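Brivero hand kit, a pair, fitted in our shared workshop

I should say at the start that I have wanted a set of proper robot hands for longer than is sensible, so when the Brivero kit came up at 3158 for the pair I had more or less decided before I'd read the spec sheet (I did read it afterwards, with a cup of tea, and felt quite pleased with myself). We had been getting by with a pair of Kekadico two-finger grippers, which are sturdy old things and which I still love, but they are hopeless with anything soft or bendy, and a good deal of what we handle at the workshop is both.

The box arrived in July, very nicely packed, with the small screws in labelled bags and a printed booklet that somebody had taken real care over. The fitting took me 2 evenings. Most of the first went on the wrist brackets, where the cables want to go one way and the bracket would like them to go another. My advice is to leave yourself more slack than the booklet suggests and tidy up at the end. The second evening was all calibration, a lot of opening and closing, and I found it oddly soothing.

The rubber covers deserve a kind word. I had worried they would be stiff, but they give nicely as the fingers bend, and the pleats wipe down with a damp cloth. They do gather dust in the folds if you share a room with people who sand things! I'd also have liked a spare set in the box at this price, as Brivero sells them separately and the postage is a bit steep.

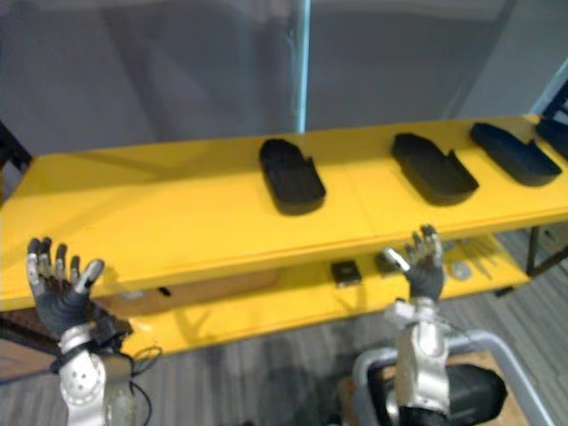
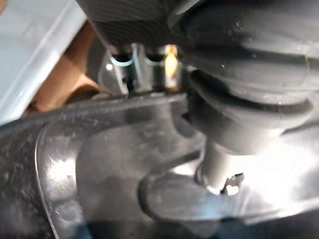
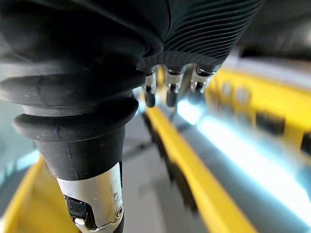

Posier, commenting underneath, wrote that the covers on an older pair began to split at the folds after 1000 hours of use, and that it pays to order the spares early, together with a tube of the grease Brivero recommends, so you only pay the postage once. I have taken that advice and there is now a little packet on our shelf.

As for how they handle, I'm very happy. Thin foam pieces were the thing I bought them for, and once I had turned the grip force down to 4 on the slider they stopped leaving dents. Small loose metal bits are harder work, and I still drop more of those than I'd care to admit. The software, Villa, is plain to look at but friendly enough, though it forgets your saved poses if you close it without pressing the save button twice, so please do press it twice.

Would I buy them again? Yes, and I'd clear a whole weekend for the fitting next time and put the kettle somewhere closer. If you only ever pick up boxes, stay with a simple gripper and spend the difference on a good stand. Brivero answered both of my emails within the day, and the replacement for one bent screw came free of charge.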